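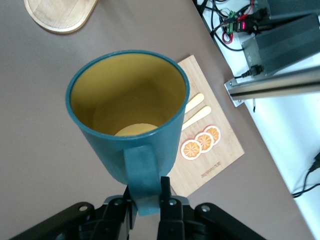 Teal mug, yellow inside.

Flatico Table Protector — Wodarthorpe range

Wipe-clean felt-backed cover for dining tables, desks, craft benches. Cut to order, sent rolled on a tube. Never folded, so no crease down the middle.

Size: up to 91 inches long in one piece. Longer than that we join two pieces, seam is taped underneath.
Thickness: 2 mm
Backing: gray felt, glued not stitched
Edges: straight cut or rounded, pick at checkout
Item no. 697

Good for drinks, homework, glue, spilled soup. Not for pans straight off the stove — use a trivet. Nail polish remover will mark it, so will some hair dye.

Smell when new? A little. Unroll it the night before and leave a window open, gone by morning mostly. If the ends curl turn it felt side up for an hour and put some books on the corners.

Measure the top only, then measure again. We cut what you type. Cut pieces cant go back unless we got it wrong.

Round tables: send the width across the middle and choose Round. Ovals need a paper template, mail it with your order number on it.
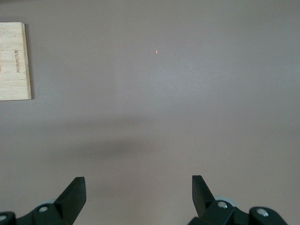

Shipping and samples

Orders in by 2 p.m. get cut next working day. Samples are free, 17 colors, limit of four per houshold. The Pešek and Mindura finishes are back in stock from February — matte only, gloss is discontinued.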